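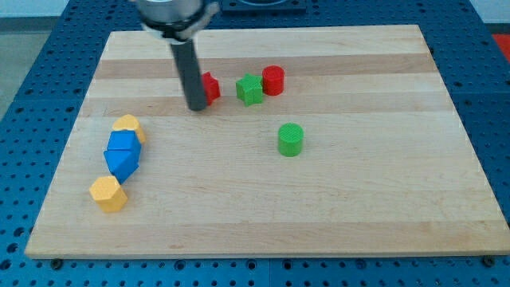 How do I keep a striped wooden board looking nice if the children use it for their blocks every day?

Wipe it with a barely damp cloth, dry it straight away with a tea towel, and rub in a little oil when the grain starts to look dull. Mine gets done at the end of August and again after Christmas.

I get asked that one more than anything else, so it's gone to the top of the page. On to the goods!

The Grimetdale play board and block set

I started selling these boards on their own, as a flat place for small building jobs, and then people kept writing to ask which blocks I'd put with them. So now you can have both together. The board is a big rectangle of pale wood with slightly darker bands running through it, and no two come out with quite the same stripes (if you'd like a paler one, put a note on your order and I'll have a rummage).

The blocks are the Arkero ones. You get stars, cylinders and arch-topped pieces, in cheerful colours – red, green and yellow among them. I'm very fond of the green star, which has five rounded points and a bit of texture on top. The cylinders are nice too. Some have a ribbed top and some have a much finer texture, so little fingers can feel which is which, and my youngest used to sort them with her eyes shut and get terribly cross if you moved one.

Sizes and prices

Board only: £18
Board and Arkero blocks: £34
Spare star or cylinder: £2.34 each
Postage: £3.90, or free if you collect

I know, the postage went up. I held it as long as I could.

What people do with it

Sorting by colour, mostly, and then by shape once that gets too easy. Long wiggly lines from one corner to the other are popular in our house. The arches will stand up or lie down, and the stars are good for making patterns when they're laid flat. A couple of you use the board for jigsaws, which I hadn't thought of, and one lady in Shukla Road rolls out her pastry on hers. I'd keep a separate one for that, please!

A few odds and ends

The board is heavier than it looks, so carry it with both hands. Don't leave it standing in the sink or propped against a radiator. On a slippery table, put a bit of rubber matting underneath and it'll stay where it is.

Blocks can be wiped with the same cloth as the board. If one goes missing, tell me the shape and the colour and I'll post another.

I've stopped doing the Wusier storage bags for now. The drawstrings kept fraying and I wasn't happy sending them out. I'm trying a plain cotton one at home and will add it here if it lasts.

Orders placed by Thursday lunchtime go out the next morning.

Page last changed 8/11/19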